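Looking for people who are trying to get pregnant, or who had a baby in the past two years. Paid. Details below, please read all of it before you email, it saves us both time.

## What it is

Divley is a small outfit that writes plain-language leaflets for clinics. Right now we're redoing the whole set on ovulation tracking and early prenatal care. The old ones are bad. Too long, too many Latin words, and one of them still tells people to fax the nurse.

We need readers. Real ones, not our cousins. You read the drafts, you mark what confused you, you talk to us for a bit. That's the job.

No medical tests. No samples. Nothing to swallow. We won't ask for your charts and we don't want them, please don't send them.

## Who we want

- 18 or over
- Trying now, or pregnant now, or had a baby in the last 2 years
- Comfortable reading English (doesn't have to be your first language, in fact we'd love more people for whom it isnt)
- Able to get to the Flurness office once. Everything else is by phone or mail

Partners welcome too, separate sign-up, same pay. Single people and same-sex couples, yes, of course. People using donor sperm or doing IVF: yes, there's a leaflet on timing that we especially need you for.

Not a good fit if you work in a fertility clinic or OB office. You already know the words. Sorry.

If you've had a loss recently, you're still welcome, but some of the drafts talk about miscarriage and what bleeding can mean. Tell Tímea and she'll send a packet without those pages. No need to explain anything.

## What you do

1. Short phone call with Tímea Farkas. She checks the list above and picks a time with you.
2. Packet comes in the mail. Four leaflets, a pen, return envelope. Read them at home whenever. Write all over them.
3. One visit to Flurness, evening slots from 5:30 p.m., a few in the morning. You sit with one of us and go through your notes. Up to 44 minutes, we stop when you're tired of it.
4. A second phone call in May, after the rewrite. We read you the new wording, you tell us if it's better or worse. Worse is fine to say.

You can quit at any point. You keep the money for the parts you finished.

## Pay

$20 for the packet, same again for the visit, same again for the May call. Cash or store card, your pick, handed over or mailed right after each part. Bus fare back if you bring the ticket. Parking is free behind the building but the lot fills up early so give youself a few minutes.

Kids can come. There's a rug and a box of toys and somebody will be in the room with you. Nursing, pumping, fine anywhere, or there's a door you can close.

## Privacy stuff

Your name stays on one sheet, with Tímea, locked up. The notes get a number. When the leaflets are printed, nobody's quotes go in unless you signed for it. Not signing doesn't change the pay.

We don't sell lists. We won't call you about vitamins.

The work is paid for by the Godoy Fund. They get the finished leaflets and a short report with no names in it. They don't make tests or supplements or anything else you'd buy.

## Also hiring, one person

Part-time reader coordinator, to work under Alcides Batista. Mailing packets, phone calls, typing up margin notes (handwriting will be terrible). Mostly mornings. Spanish or Portuguese a big plus. No degree needed. If you've done front desk at a doctor's office or a library you'd be good at this. Send a few lines on what you've done, no cover letter please, Alcides doesn't read them.

## How to sign up

Call the Drisoris Building front desk and ask for extension 506. Leave your name, a number, and what time is good. Say "reader" or "coordinator" so it goes to the right person. Or walk in, there's a clipboard by the door.

We call everybody back, usually the next day. If you don't hear from us call again, the voicemail eats messages sometimes.

Places go in the order people call. When they're gone we start a waiting list, and waiting list people do get called, someone always moves or has the baby early. 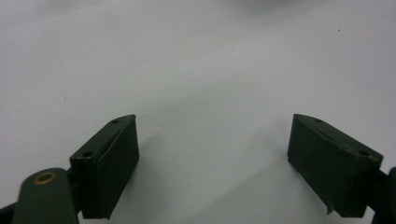
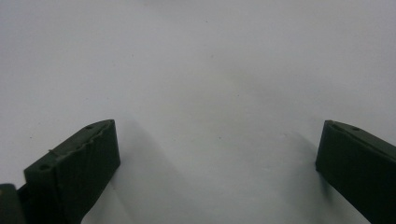
*Both pictures: dark green gripper fingers, white surface between them.*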